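# Leave the rubber bands on the table

Writing this fast before my shift, so forgive the state of it.

My position: sorting small stuff by color is good. Sorting it by "type" is a trap, and most of the organizing advice out there is the trap. I have felt this way since April, when Tatu Muli and I took on the supply room at Owino, which is a frame shop, a small one, with a supply room that had not been dealt with since before either of us worked there.

Tatu is a type person. Fasteners here, ties there, packets in another place, a label on everything. He'd bought the Skikar drawer tower, the one with all the little drawers, and a label maker to go with it. 109 dollars for the tower. And it looked great! For a week or so it looked great.

Then somebody comes in with a handful of stuff. Always a handful, that's the thing. It's never one rubber band. It's rubber bands and a clip and a packet of something and half a crayon. And they stand there reading labels. Is a rubber band a tie or a fastener? Tatu had an answer. The person holding the handful didn't, so it went on top of the tower. By the end of the month the top of the tower was the supply room.

So my counter-offer was baskets. Cheap plastic ones, open on top, bright colors. No lids. Lids are where tidying goes to die, a lid needs a second hand and you've already got one full. Open baskets at the back of a table, and the mess gets dumped out in front where you can see it.

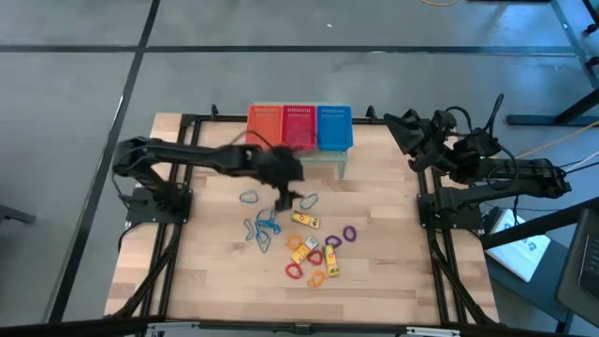 And dumping is the part people skip. They try to sort out of the bag, or out of the drawer, fishing around in there with two fingers. Don't. Turn it over. Get it all on the wood, spread it with your palm, and look at it for a minute. You find out what you own. We had been reordering rubber bands for ages (I looked it up later, 338 dollars of bands and packets over a few years, in a shop that size) and the whole time they were in there, under other bands.

Rubber bands are the hard case, by the way. They knot up. You pull one and four come along. Anyone can sort a block or a box, a thing with edges, it stays where it's put. A band is just a loop, it hangs off your finger and then off the next finger and then it's on the floor. If your system can take a pile of tangled bands then it can take anything. Drawers can't. You shut the drawer and one is always caught in the lip.

Now the argument against me, which Tatu makes loudly. Color tells you nothing. Blue isn't a use. If I need a rubber band I don't care what color, I want THE rubber bands, and they're spread over however many baskets. Fine. Yes. It's a fair point and I lose it every time if we're talking about finding things.

But finding isn't where the system broke. Putting away is where it broke. And putting away by color takes no thought at all, a kid can do it, a person on the phone can do it, someone who started that morning can do it. I've watched my sister do it for her place in Mesine while arguing with me about something else entirley. Then once it's all off the table and in a basket you can do a second pass if you care. I mostly don't.

There's a company, Rollness, that wanted to sell us a wall rack, 2837 dollars installed. Rails, bins, a chart. I'm sure it's nice. I'm sure that a month in there'd be a handful of stuff sitting on top of it.

Couple things I'd say to anyone trying this. Strong colors, not three kinds of beige. Slots or mesh in the sides if you can get it, so you can tell what's in there without tipping. Keep them in a row along the back and don't stack them, a stacked basket is a lid. And leave the front of the table clear when your done, it's the landing spot for the next handful, there will be one by lunch.

Tatu has the drawer tower at home now. He says it's working. I haven't seen the top of it.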